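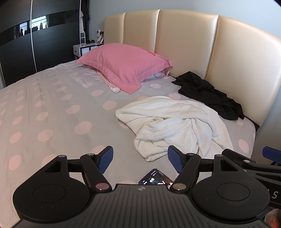

Sebastião Mendonça vend des méthodes de rangement, et je n'aime pas beaucoup les méthodes de rangement. Je le lui ai dit en m'asseyant. Il a haussé les épaules : « La plupart de mes clients non plus. Ils viennent parce qu'ils ne savent plus où dormir. »

Son programme s'appelle Drelus. Il tient en une règle : tout ce qui traîne dans la chambre passe par le lit, et le lit doit être vide avant la nuit. Serviettes, vêtements portés une fois, linge propre qu'on n'a pas plié. Trente minutes, pas plus. Je lui demande d'où sortent ces 30 minutes.

« De chez moi. J'ai essayé 40, je me mettais à relire de vieilles lettres. »

C'est mince, comme protocole. Il en convient sans se vexer, ce qui m'agace un peu. Il affirme avoir accompagné plus de 2000 foyers, mais quand j'insiste, le chiffre comprend les inscrits à sa lettre hebdomadaire. Combien ont encore un lit dégagé au bout d'un an ? « Je ne les appelle pas pour vérifier. »

On en vient au linge lui-même, et là il devient plus précis. Le coton gaufré et la gaze froissée, selon lui, font perdre un temps fou aux gens soigneux. « Ils tirent dessus, ils lissent, ils recommencent. C'est un tissu qui plisse, laissez-le plisser. On plie en deux, encore en deux, et on range. » Le noir, il le met à part tout de suite — à cause des peluches blanches, dit-il, et sur ce point ma propre armoire lui donne raison.

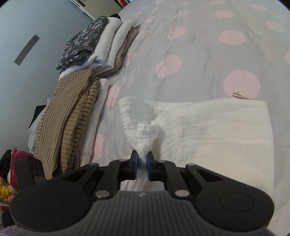
Lợi Trương, assis avec nous depuis le début, fait remarquer que plier n'a jamais été son problème. Chez lui, tout est plié. Les piles restent simplement sur le lit, puis passent sur la chaise le soir, et reviennent sur le lit le matin. Il a suivi Drelus pendant tout le mois d'octobre et il a fini avec des piles plus droites.

Mendonça l'écoute jusqu'au bout. « Alors il vous manque une étagère, ou il y a trop de draps. » Combien de parures faut-il ? Deux par lit, répond-il, une dessus et une au lavage. Et les taies dépareillées, celles qu'on garde pour un enfant de passage ? Il hésite. « Gardez-les. Je ne vais pas me battre pour une taie. »

Je note que la règle vient de céder, et qu'elle a cédé vite. Il dit que c'est voulu. Je n'en suis pas sûr, et Lợi Trương non plus, à voir sa tête. Le soir, j'ai quand même vidé mon lit. Il m'a fallu bien plus d'une demi-heure, et le panier de chaussettes est resté dans le couloir.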